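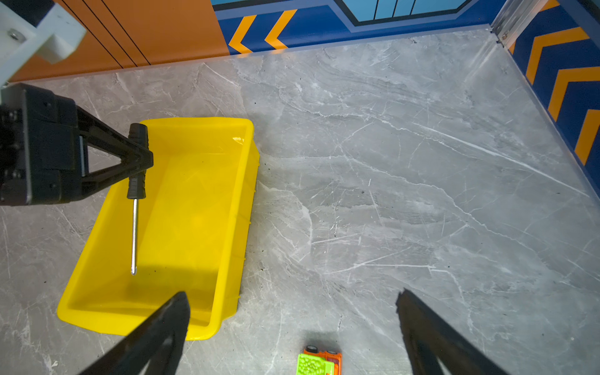 Kenneth Tosh wrote to say his Dotton floor cleaner left streaks until he halved the dose, and the steps now follow his measure.

4.2 Mopping a hard floor

1. Sweep first. Grit left under the pad will scratch the surface.
2. Fill the tank with cool water to the lower line.
3. Add 2 capfuls of cleaner — no more.
4. Fit the pad and press until both clips click.
5. Mop toward the door in straight, overlapping passes.
6. Leave the floor to dry for 90 minutes.

Note: Replacement pads are sold as part 1664.

Caution: Do not use bleach or vinegar in the tank.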